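Teaching a robot to cross a floor: a talk with Amirul Ngui

Amirul Ngui has spent most of the past year collecting driving and reaching examples for a learning system called Borum. He works at Flitach, a small robotics company in Nenstead, and he is the one who decides what gets recorded and what gets thrown out. We talked in the break between two recording sessions.

I asked him what a session is made of. "Short runs," he said. "One instruction, one run. Go to the yellow one. Go to the blue one, then stop. The operator drives, the system stores what the camera saw and what the operator did, and then we start over from a different place."

A run lasts 30 seconds at most. Anything longer gets split up later, and Ngui said the splitting takes more time than the driving. The goal for each instruction is 300 good runs before the team moves on to the next one.

The targets are colored sheets laid on the floor. He tried printed symbols first and gave up on them. "People kept arguing about which way up they went. With a color you just say the color."

Floors are a subject he can talk about for a while. The first set was recorded on dull gray carpet, and the model trained on it did badly as soon as it met a polished floor. It slowed down in front of reflections, and twice it steered around one. Since then he has wanted shine in the examples, and lights left on, and furniture and boxes near the edges.

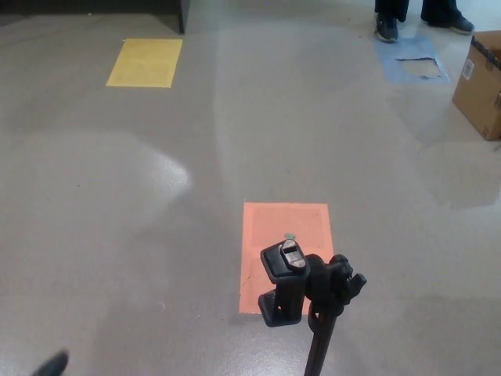 Juška would go further than that and move the sheets after every run, even if it cuts the day's total in half, on the grounds that a model will learn the room if you let it. Ngui has heard the argument many times. "I agree with half of it," he said. "We move them every 15 runs. If you move them every time, the operators get tired and start driving badly, and then you have a different problem."

Bad driving is what he throws out most. He does not mean mistakes. A run where the operator turns too early and then corrects is kept, and he marks it so it can be found again. What he deletes is hesitation - the robot sitting still while the operator thinks. "It learns to sit still," he said. "We had a version that waited four seconds before every start. That came straight from us."

I asked whether worn sheets get replaced. Only when an operator can't tell the color anymore, he said. He would like the model to cope with a target that doesn't look new.

There are 9 instructions on the current list, and the last two involve a person giving directions out loud. Those are due in December. He expects them to be slow, as people phrase things differently each time and he doesn't want to hand them a script.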